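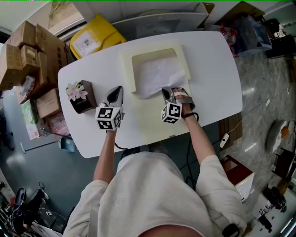

sguerra
Has anyone here paid for the Vurnavent handheld gripper kit? Goltport are selling it as a way to teach an arm household jobs without owning the arm. You hold one in each hand and do the task yourself. Fine, but look at how much goes on the person: a strap over the fingers, a band across the hand, another on the wrist with a cord looping off it. I can't see anybody tidying crumpled paper like that for a whole shift.
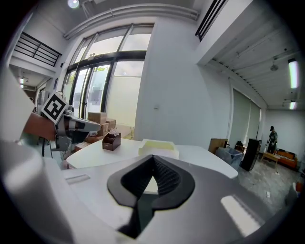 The brochure says 3,562 recorded tasks. It doesn't say how many were any good.

lavanya_p
We hired a pair in November. Straps were all right once adjusted. The marker cubes are what I'd worry about -- knock one and you're calibrating again.

aportela
Disagree. I knocked mine plenty and it took 2 minutes to sort.

sguerra
Two minutes by whose clock? Goltport's?

aportela
Mine. Ask for the trial, it's 300 and you get it back if you buy.

L. Seixas
Do you, though? I got 200 back and a long email about "handling".

lavanya_p
Same email here. Get the refund terms in writing before you send them anything.

sguerra
Right, I'll ask Goltport for the raw recordings first -- failed ones included.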